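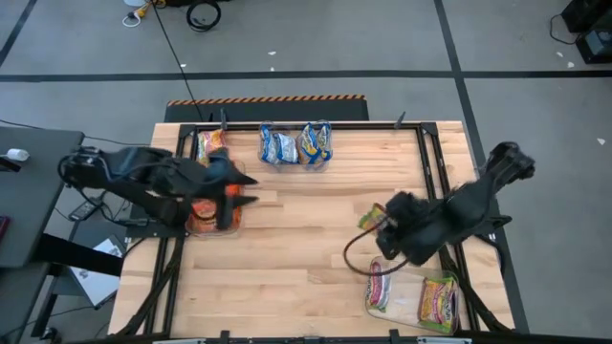
Figure 2. Snack packages and clear trays on the worktable.

Section 2: Sorting Packaged Snacks into Trays

This section covers setting out the clear plastic trays and filling them from a mixed supply. It applies to the Hornthorpe tray set and to the older Leiva trays, part 141, which have a slightly lower rim.

Before you start

Wipe the wooden tabletop with a dry cloth. Remove crumbs and tape scraps. Check each tray for cracks and set damaged ones aside.

Setting out the trays

1. Place the larger trays flat on the wood, with the long side facing the front of the table.
2. Put the small containers near the back corners.
3. Leave a stretch of bare wood between trays. Allow at least 40 mm.

Filling the trays

4. Pick up one package at a time. Hold it by the sealed end or the edge, and do not squeeze the middle.
5. Lay the package in the tray with the printed side up.
6. In a two-item tray, lay the second package beside the first. Do not stack them.
7. Single items go in the small containers.

Note: Different products may share a tray if both lie flat. Color does not matter for sorting unless your order sheet says so.

CAUTION: Do not use a package that is open, punctured or badly swollen. Put it in the reject bin and write the product name on the sheet.

Finishing

8. Compare the filled trays with the order sheet.
9. Fit the lids, if supplied, and press down at all four corners.
10. Move the trays to the shelf with both hands, one tray at a time.

For replacement trays and lids, see page 86.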